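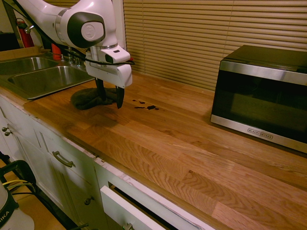
Figure 6.1 A butcher-block countertop near a window with blinds.

Chapter 6
Wood and Water

I learned about wood movement the hard way. My first tabletop, built in a rented shop in Porbridge, split right down the middle by May – and I'd been so proud of those joints! My friend Eliseo Xolalpa took one look and asked how I'd fastened it. With 16 screws, all tight. Boards swell and shrink across the grain as the air changes, and mine had no room to do it. So before we cut anything, let's talk about moisture.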